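# entryway-shoes

Hi! This folder is my attempt at keeping track of how shoes pile up by a front door, and how people line them up again. It holds 138 short clips from 11 homes, plus a plain text file of notes on each one.

Labels are simple – clog, sneaker, slide, boot, other. Fleece-lined clogs go under clog, even if you'd call them slippers (we argued about this one for ages). Pairs stay together under one label.

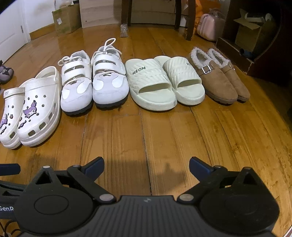

**Miroslava Hordiienko**, notes and labels

My favorite row so far: white clogs with purple charms, strappy sneakers, NEON slides, then tan suede with buckles. Version 2 adds a column for charms.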